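Office Storage and Furniture Check – Low Cabinets, Desk Area
Prevance, second floor, records side
Checked in June, start 9:20 a.m.
Checked by: Soledad Salinas
Comments reviewed by: Florencio Manzano

Covers the low wood cabinets behind the white desks, their doors, shelves and contents, and the floor in front. Ratings are OK, Watch or Fix. Anything marked Fix needs a name beside it before the sheet is filed.
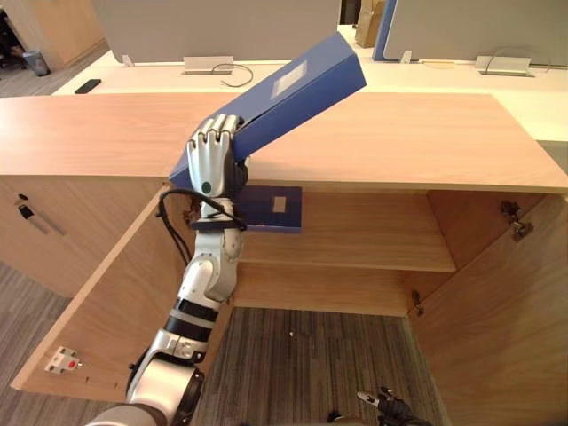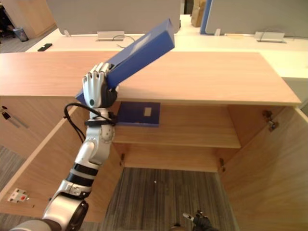

Low cabinet, both doors open, with a blue item at the cabinet top. The flat blue folder on the shelf shows in the second photo.

1. CABINET BODY

1.1 Top surface level, no splits or lifting edges
OK. Level front to back and side to side. Light scuffing only. Please keep using the felt pads under the label printer.

1.2 Cabinet stable with both doors fully open
OK. Pushed by hand at the top front edge with the doors open and the shelf loaded. No tipping. Repeat this test if the cabinet is ever moved away from its neighbour.

1.3 Floor panel
Watch. There isn't one in this section. The opening goes straight down to the carpet. Brisa asked whether a panel had gone missing. I looked for fixing holes low on the side walls and found none, so I have recorded it as built that way. Nothing is to be stored on the carpet inside the cabinet. It gets missed by the vacuum and people trip on whatever slides out.

1.4 Back and side walls
OK. No bowing. One pencil mark on the right wall, left alone.

2. DOORS AND HARDWARE

2.1 Doors open fully without catching
OK on the right. Watch on the left, which drags slightly for the last part of its swing. It doesn't touch the carpet. I think the hinge wants a quarter turn, and Fulgencio Orozco will do it when he is up here for the blinds.

2.2 Hinges tight
Fix (F. Orozco). Upper left hinge has one loose screw. The others are tight.

2.3 Magnetic catch holds door closed
OK. The catch on the inside of the left door holds well. Opened and closed it several times. The colour on the centre is still bright and the housing is not cracked.

2.4 Locks and handles
OK. The closed section to the left has a small black lock and a slim handle, both firm. Key turns freely. The spare is on the hook in the supply room, tagged Nellau, which is the old name for this side of the floor. Could someone please retag it.

2.5 Doors closed when not in use
Watch. Open doors at shin height are the most common complaint on this sheet. If you walk away from the cabinet, even for a phone call, close both sides first.

3. SHELF AND CONTENTS

3.1 Shelf seated on all supports
OK. Pressed on each corner. No rocking.

3.2 Load reasonable for shelf
OK. Nowhere near full. A shelf this size should take binders in a single row with no second layer on top.

3.3 Items stored so they can be removed with one hand
Watch. Full binders are heavier than they look and the space under the cabinet top is not tall. They have to be tipped to come out, and that is when knuckles meet the front edge. Bring the binder forward until it is clear of the top before you lift. Shigeru Higuchi scraped his hand doing this in the Jallier room and it is in the first aid book.

3.4 Labels facing out
OK. The flat folder has its white spine label facing the front. Please store the rest the same way so nobody has to pull three out to find one.

3.5 Blue binders and folders
Watch. Everything is the same blue, so the spine label is the only way to tell them apart. Zavala files and general office files should not share a shelf. Brisa Hinojosa is printing larger labels.

4. FLOOR

4.1 Carpet flat, no lifted seams
OK. Grey striped carpet is flat in front of the cabinet and under the door swing.

4.2 Floor clear of litter
Watch. Small white bit on the carpet inside the opening, looked like paper. Picked up. Staples have been found in this spot before, so check it properly and don't go by a glance from standing height.

4.3 Clear space in front of doors
OK at the time of checking. Chairs from the next desk tend to drift over by the afternoon.

5. DESK BEHIND THE CABINET

5.1 Divider panels secure
OK. Grey panels, no sway when pushed.

5.2 Cable grommets and power outlets
OK. Two on the desk. Covers sit flush, no scorch marks, no cracked plastic. Nothing with a heating element is to be plugged in here – that includes the mug warmer.

5.3 Cabinet top not used as a bench
Watch. Putting a binder down on top while you look through the shelf is fine. Leaving a stack there is not. It goes over the back when someone leans across from the desk.

COMMENTS FROM REVIEW

F. Manzano: Agree with 1.3. Please add a line to the new starter sheet about not using the carpet as a bottom shelf. On 2.2, I would like the screw done before the archive boxes are moved, not after.

S. Salinas: Fulgencio has the screw size. Asked him to look at 2.1 in the same visit.

B. Hinojosa: Labels for 3.5 are ordered, 200 to a pack. I will do this cabinet first and then the locked one beside it.

F. Manzano: Fine. Leave item 2.2 open until Fulgencio has initialled it. All other items can be filed.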